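Reporting success rates when a two-arm policy is scored per episode
Asked by Catrin Watkins, 3 Feb 2018
4 comments | 12 shares

Our group is preparing a report on a bimanual tabletop policy trained from demonstrations. The training set contains 2,967 demonstrations, and 135 evaluation episodes were held back for scoring. Each episode is currently marked as a success or a failure.

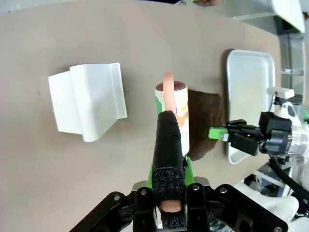

The reviewers at Bowen have asked whether a single score is appropriate when the two arms may be engaged on different objects. Is there an accepted method for separating the contribution of each arm without repeating the evaluation?

Trefor Prydderch
Accepted answer | 17 votes

Repeating the evaluation should not be necessary if the recordings were kept. We recommend that each episode be divided into subtasks and that every subtask be assigned to the left arm, the right arm, or both. The original episode score should remain in the report, with the subtask scores in a second table.
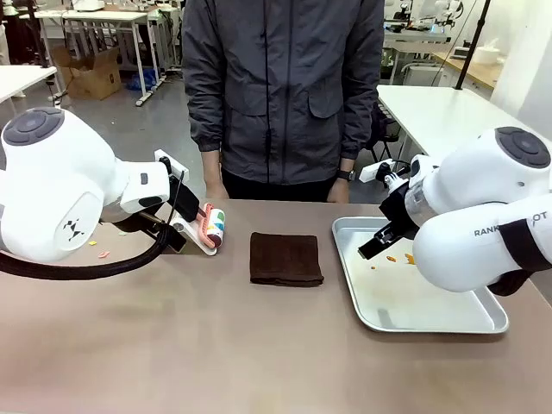 The completion rule for each subtask must be written before scoring begins. Cleaning work is a frequent source of disagreement between scorers. With a lint roller in the left gripper and crumbs in a tray under the right one, a scorer needs separate rules for the tabletop and for the tray, including the smallest fragment that counts as remaining. Two scorers should work independently, and their rate of agreement should be published. In the Grullgate study we rescored 1,038 episodes in this manner, and most disputes concerned the wording of the rule.

Share | 3 comments

Flarkarel
2 votes

We use Vultia for this and it splits the episodes automatically. Check the settings first.

Share | 1 comment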